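상자 속 작은 커피 봉지, 드립백 이야기

글: 베릴 포더길

어른들은 왜 그렇게 커피를 좋아할까요? 여러분도 한 번쯤 궁금했을 거예요. 쓰고 까만데 말이지요! 오늘은 그 커피 가운데서도 조그만 봉지에 한 잔씩 담겨 나오는 드립 커피 이야기를 해 볼까 해요. 조금 길어질지도 모르니 편하게 앉아서 읽어 주세요.

커피는 원래 나무 열매에서 나와요. 빨갛게 익은 열매 속에 씨앗이 들어 있는데, 이 씨앗을 꺼내 말리고 불에 볶으면 우리가 아는 갈색 커피콩이 되지요. 볶은 콩을 곱게 갈아 가루로 만들면 그때부터 향이 솔솔 나기 시작해요. 그런데 이 향은 성질이 급해서 공기를 만나면 금방 달아나 버린답니다. 그래서 가루를 한 잔 몫씩 나누어 봉지에 꼭꼭 막아 두는 거예요.
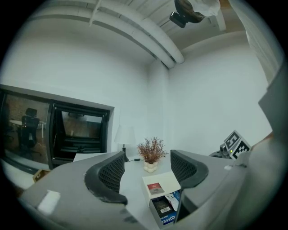

봉지를 뜯으면 안에 또 하나의 주머니가 들어 있어요. 얇은 종이처럼 생긴 이 주머니를 필터라고 불러요. 필터에는 눈에 잘 보이지 않는 구멍이 아주 많아서 물은 지나가고 가루는 그대로 남아요. 모래 놀이를 할 때 체를 써 본 친구라면 금방 알 수 있을 거예요. 굵은 돌멩이는 체 위에 남고 고운 모래만 아래로 떨어지잖아요? 커피도 똑같아요!

'드립'은 영어로 물이 똑똑 떨어진다는 뜻이에요. 컵에 필터를 걸고 뜨거운 물을 천천히 부으면, 물이 가루 사이를 지나며 맛과 색을 데리고 내려와요. 컵 하나를 채우는 데 걸리는 시간은 2분쯤이랍니다. (기다리는 동안 코를 킁킁해 보세요. 고소한 냄새가 나요.)

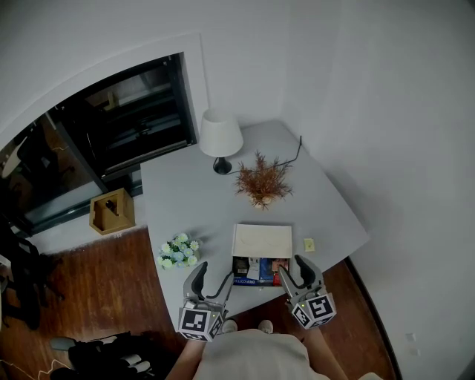 한 잔짜리 봉지는 이렇게 상자에 가득 담아 두면 참 편해요. 하나씩 쏙쏙 꺼내 쓰기도 좋고, 얼마나 남았는지도 금방 보이거든요. 뚜껑이 달린 상자라면 다 쓴 뒤에도 버리지 마세요. 저는 빈 상자에 색연필이랑 단추, 바닷가에서 주운 조개껍데기를 넣어 두었는데 벌써 8년째 쓰고 있답니다.
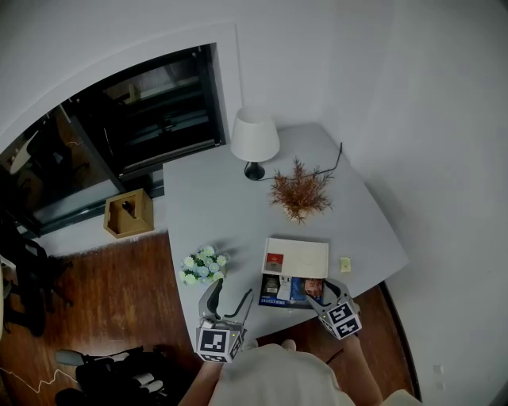

아 참, 커피에는 카페인이라는 것이 들어 있어서 어린이가 마시면 가슴이 두근거리고 밤에 잠이 안 올 수 있어요. 그러니 커피는 어른들께 양보하고, 여러분은 따뜻한 우유나 보리차를 마시기로 해요. 뜨거운 물도 꼭 어른이 부어야 해요. 대신 봉지를 골라 드리는 일은 여러분이 맡아도 좋겠지요? 오늘 저녁에 한번 여쭤보세요. "어떤 커피로 드릴까요?" 하고요.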